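Guvley Storefront Archive, Release 8

Archived retail and advertising pages from early online stores, supplied as a searchable data set. Release 8 adds the Flitcombe and Triltex collections and corrects date errors in the Bogale banner ads. 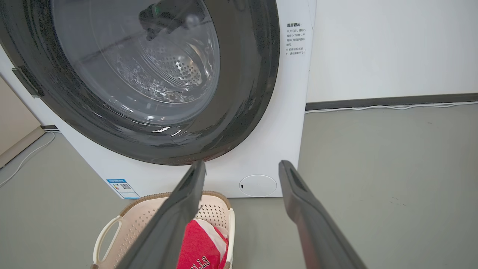
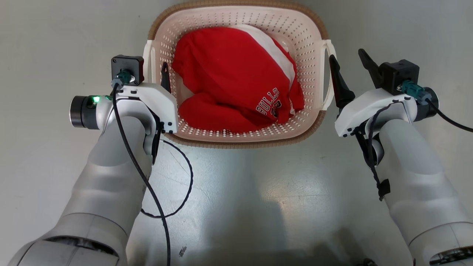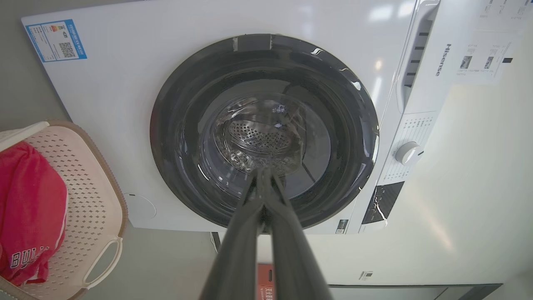
Records include page text, capture month, ad placement and parent company where known. Broken links are kept as captured. Export to CSV or JSON.

License: single site, 2 users
Delivery: download, 7 files
Updates: 9 months included

Release 7 index files must be rebuilt before import.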